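8/28/24

Two-arm cell again. Verena Moser had it down for regreasing at 2,000 hours and we're at 2,572, so yeah, overdue. Cleaned the left wrist first, then teh jaws. 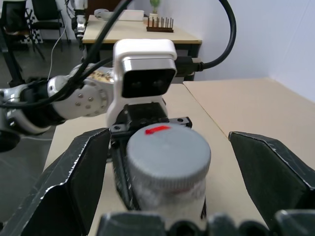

Finger alignment is next on my list. Re-zeroed both jaws at 400 counts, per the Abreu sheet. The plates are scuffed silver along the edges, so new ones from Lunditz go on in September — want the spares here before 3,000. Cap still has its red mark, I line up to that.

Cable slack I left alone. Loop is fine untill the arm goes full reach.

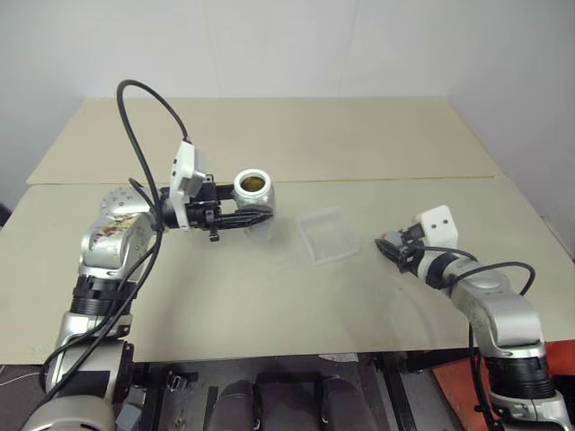
Left gripper on the can, clear tray next to it.

Flendico grease is almost out. Ordering more tonight.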